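December 12, 2025
Notebook – folding bench, shirts again

Started with the cloth today instead of the shirts, which I should have done back in May. The sage-green cover is nice to look at and terrible to work on if it hasn't been pulled tight first. A crease in the cover telegraphs straight up through a single layer of jersey, and then I spend ages smoothing a wrinkle that isn't even in the shirt! So: pull from the far side, fasten, pull again from the near side, leave it alone. It still doesn't come out flat. I think it needs a proper press before it goes on, and I've put that on the list for the Trevis order along with a spare cover in a darker color.

The plan for the afternoon was one T-shirt fold, the plain one, done until I stopped hating it. We've been arguing over two ways of starting. The Escobedo way (it's what we call it, from the label on the old folding chart) goes long first: bring the sides in so you have one narrow strip, then fold the strip down. The other way goes in half across the body, sleeve on sleeve, and then down. I've been an across-the-body person all my life and I went in fully expecting to stay one.

Blue shirts on the green cover, this afternoon:

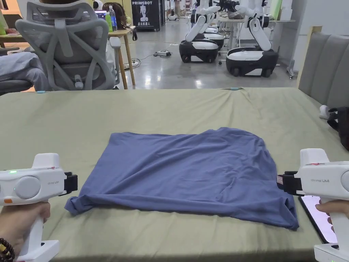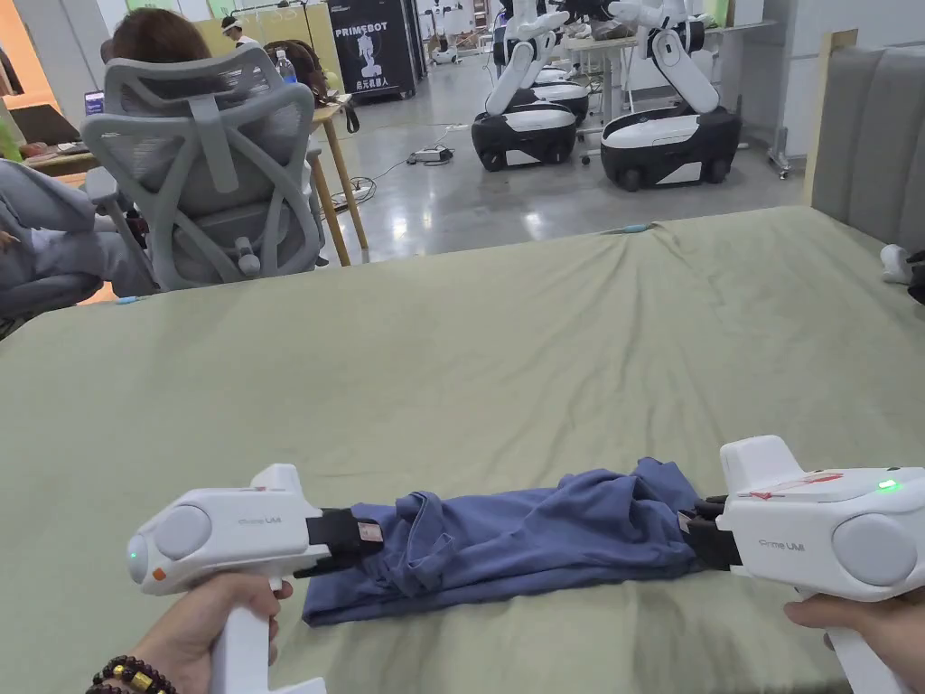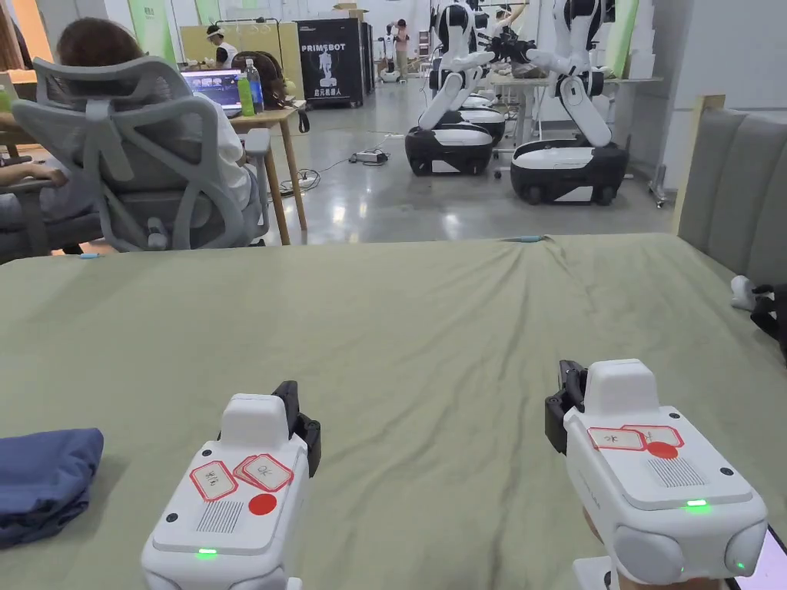
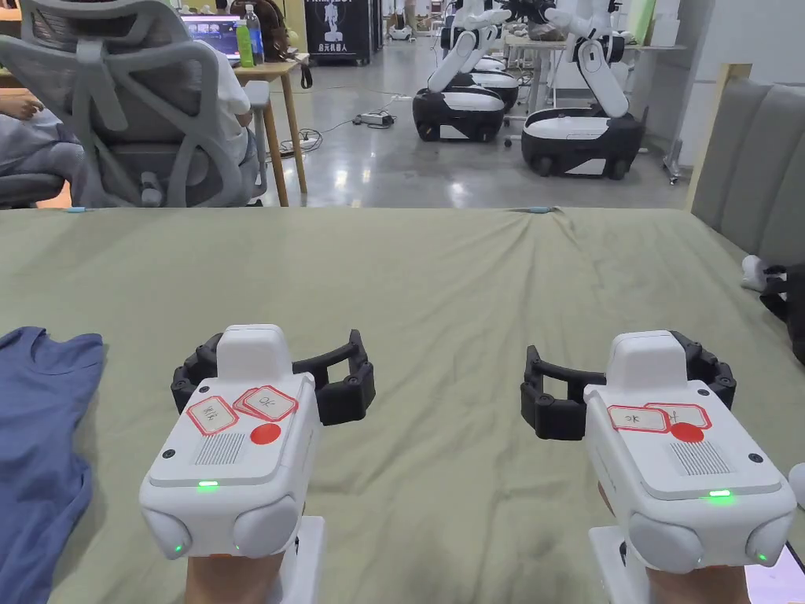
Anyway, long first. I did 24 folds in total and the long-first ones stacked better, I'll give them that. The narrow strip is where it goes wrong, though. If the first side comes in even a little too far, the second side rides up on top of it and you get a fat middle and skinny ends, and every fold after that makes it worse. Pulling it taut from both ends helps with the ends and does nothing for the middle. What does help is stopping to pat the middle down before going on, which feels fussy and takes no time at all.

Hems are the other thing. The bottom hem on these shirts wants to curl, and if I lay the shirt out and go straight to folding, the curl gets trapped inside and I find it at the end as a hard little ridge. Three of the folds had to be opened up again for that alone. I tried smoothing from the collar down and also from the middle out to the edges. Middle out is better – the collar end doesn't creep toward me the way it does when I start at the top. Corners last. If a bottom corner has tucked itself under, pull it out before doing anything else (I skipped this twice, out of laziness, and regretted it twice).

Notes on the shirts themselves, for whoever washes next: please don't use the Clultura softener on this batch. It makes the knit so slippery that the finished fold relaxes as soon as you put it down, and the pile leans over. The ones washed plain hold a crease much better. Also they're coming out of the dryer balled up, so take them out while they're warm and give each one a good shake.

Storage: the Wulo bins are too deep. I keep folding to the width of the bin and then losing the bottom shirts under the weight of the top ones. A stack of 3 is fine, anything taller starts to slide. Shallow trays would be my vote, and there's room on the second shelf if the towels move up one.

Running tally in the big log is now 1,174 folds, all garments, all methods, and I'm a little bit proud of that. Towels are still the easiest by a mile. I haven't touched the long-sleeved shirts yet and I'm not looking forward to them, there's just so much sleeve.

Next time:
– press the cover before it goes on
– long-first only, middle patted down before the second fold
– same shirts, no softener
– measure the second shelf
– try one long sleeve, just one, at the end when I'm warmed up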